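Coffee corner moves to the second floor

The Kondwood building newsletter has had a few questions about the coffee corner, so a short update.

From November the machine stands on the second floor, next to the Saliba meeting room. The old spot by the stairs goes back to being a coat rack. Capsules are still free for tenants and their guests. We order 200 at a time from Woltel, and the last box went in under a month, so please tell Dalal Sabbagh at the front desk when the drawer is getting low.

The loose capsules that used to roll around in the drawer now have a holder. It is black, with thin rods fanning out from a round base, and it stays on the wooden table. Put capsules back there if you change your mind about the flavor. The red ones are the strong roast.

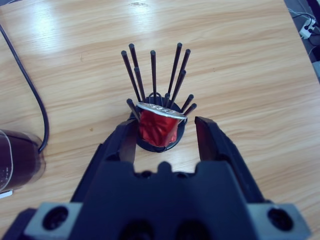

Used capsules go in the gray bin under the sink, which Dresura empties at 4 p.m. Milk is in the fridge on the same floor. Write your name on your own carton and take it home when it expires.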